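Why do far-away hills look pale?

Some people have a picture of mountains covering a whole wall at home. It may be painted straight onto the wall, or it may be printed on wallpaper. A very large wall picture is called a mural. The word comes from the Latin for "wall".

Mountain murals often use a trick that painters have known for hundreds of years. It makes a flat wall seem deep.

What the air does

Air looks clear, but it is full of tiny bits of water and dust. When you look at a tree across the street, there is not much air in the way. When you look at a hill many miles off, there is a great deal. The air scatters light on its way to your eyes, so the hill looks paler and often bluer than it would close up. Its edges look softer too.

Painters call this aerial perspective. "Aerial" means "to do with the air".

How a mural is built up

Irina Anghel paints murals in houses and schools. She starts with the sky and the furthest hills, using paint with a lot of white mixed in. Each new row of hills goes in front of the last one and is a little darker. The nearest row is usually the darkest of all. A bedroom wall takes her 18 hours, not counting the time the paint needs to dry.

The colours do not have to be the ones you would see outdoors. Purple hills under a beige sky still look like hills, and soft colours are easy to live with in a sitting room.

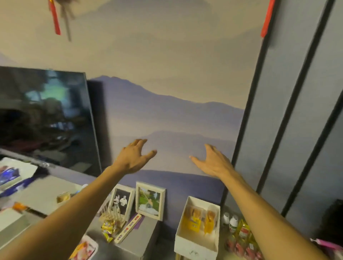 Wallpaper murals come in long strips. The person hanging them has to line up every hill with its other half on the next strip. If one strip is a little too high, the ridge has a step in it.

Try it yourself

You will need thick paper, a brush, white paint and one dark colour, such as blue or purple.

Mix a lot of white with a tiny dab of the dark colour. Paint a wavy line across the paper, quite high up, and fill in everything under it. Let it dry.

Add more of the dark colour to your mix. Paint a second wavy line lower down and fill in under that one. Do the same again until you reach the bottom of the paper. Four or five rows are plenty.

Pin your picture up and look at it from the other side of the room.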